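Refinishing a table top: oil or varnish?

Trosico Home Forum > Furniture > Tables and desks

larchbottom
Evening all! I've finally got the old finish off my kitchen table and I'm so pleased with it. Under years of yellow gunk there's this gorgeous warm grain. I went down to 120 grit and then 180, and now I'm stuck on what to put over it. We eat at it every day and the kids do their painting on it. Oil or varnish? The base is staying as it is for now.

pegandmortise
Oil, every time! Hardwax if you can stretch to it. Two thin coats, and I do mean thin, wiped right back after ten minutes. Mine has had soup, glitter glue and a leaking teapot on it and still looks lovely. When it gets tired you rub a bit more on and off you go.

Dunnock_7
Going to disagree with peg. Oil is beautiful but with small children you'll be topping it up twice a year. Three coats of a water-based matt varnish and you can forget about it. Cut it back lightly with 240 between coats.

pegandmortise
Until it chips, and then you're sanding the whole top again! You can patch oil. You can't patch varnish, not so it doesn't show.

Dunnock_7
I've had mine six years and it hasn't chipped. It's all in the prep.

larchbottom
Ha, I knew this would start something. Does the colour change much? I'd like to keep it on the orange side if I can, my other half wants it paler.

quillet
Oil will warm it up, water-based varnish will keep it closer to how it looks now. Wipe a damp cloth over a corner and you'll see more or less what oil does. Do test the underside first though, I skipped that once and ended up with a table the colour of strong tea.

I'm all for warm tops on dark legs, by the way. I did my Luditz that way in November and it's my favourite thing in the house. The legs were a sad beige, so they got two coats of charcoal eggshell, and the top had oil. Cost me £90 all in, and I had half a tin left for the stool. 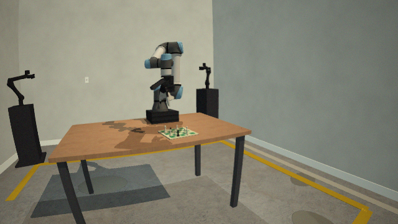

Whichever you go for, do the edges before the top. Drips run down and you catch them while they're fresh. And leave it a good week before you put anything heavy on it, even if the tin says overnight.

Dunnock_7
Agree with all of that, even the oil bit. Charcoal legs are a great shout.

larchbottom
Right, damp cloth test done and I'm in love with it. Oil it is, sorry Dunnock! I'll make a start on Sunday. Might be back asking about charcoal paint.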